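NARBY LIBRARY OF THINGS OPENS SECOND BRANCH IN MUDONACH, ASKS FOR ITS LADDER BACK

MUDONACH, December – Narby, the lending library for household items people need twice a year and trip over the rest of the time, will open a second branch this month on the ground floor of the former Rerkside shoe store.

The new branch starts with 388 items on the shelves, from carpet cleaners and cake pans to a fondue set that has been donated to Narby by three separate households and, so far, borrowed by none.

"People ask what our competition is," said Bogdan Pîrvu, founder of Narby. "It's the garage. Everybody's garage is full of things they bought for one Saturday. We would like to be that garage, with better lighting and opening hours."

Membership costs $5 a month. Members may keep up to 10 items at a time for two weeks, and may renew anything that does not have a waiting list. The carpet cleaners always have a waiting list. Pîrvu recommends spilling things early.

Members of the original branch in Sima took out 2417 loans over the past year. The most popular item was the folding table, followed by the pressure washer, which several members have described as the best weekend of their lives. Late fees remain at zero. Narby relies instead on a reminder email that grows more disappointed each time it is sent.

Small hand tools, scissors and screwdrivers among them, can be borrowed singly, so a member with one loose cabinet hinge does not have to carry home a full kit.

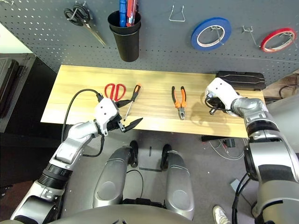
What to Bring on Your First Visit

New members need a photo ID and proof of address. Donations are welcome if they are clean, complete and working. Narby does not accept mattresses, exercise bikes or bread machines – it has some 10 bread machines already and considers the matter closed.

The Mudonach branch will open at 9 a.m. on weekdays and close at 6 p.m. Reservations can be made at the front desk or by phone.

Narby also asks whoever borrowed the tall ladder from the Sima branch last spring to please return it. The sign above the new door is still leaning against the wall inside.

About Narby

Narby lends household goods to members in Sima and Mudonach. It was founded by Bogdan Pîrvu after he bought a tile cutter.

Media contact: Bogdan Pîrvu, Narby, Mudonach branch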